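Clause 9

The standard said that an arm shall not close on anything it has not been told to hold. Onni Rissanen had written that sentence himself, at Sendach, and on 29 Aug 2026 he was asked to take it out.

The request came from Teoh, who ran the kitchen trials. Her note was two lines long. The clause was slowing every run, she wrote, and the kitchen was simulated. There was no one in it to hurt.

Rissanen opened the trial record and went to the refrigerator task. He read the log beside the views, as the procedure required.

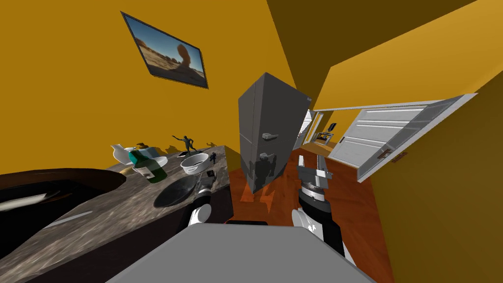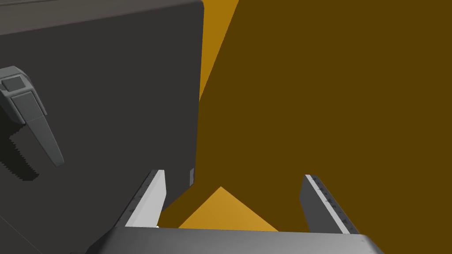

Refrigerator task, simulated kitchen. First view: both arms and the counter. Second view: gripper open, close range.

The log gave the grip state as open. It gave the instruction field as blank. Between the two entries the controller had asked for permission to close, 20 times, and had been refused 20 times under clause 9.

He checked the refusals against the text. They were correct. He then checked the text, which took longer. "Told" was not defined anywhere in the document. Aletti had raised this at the first review and he had marked it as minor.

He wrote back to Teoh in September. The clause would stay. A definition would be added to section 3 — an instruction is told when it names the object and the arm — and the controller would be allowed to ask twice, then stop and report.

Teoh replied the same evening. "And if nobody answers the report?"

Rissanen looked at section 3 for a while. Then he opened a new comment, marked it as major, and put his own name against it.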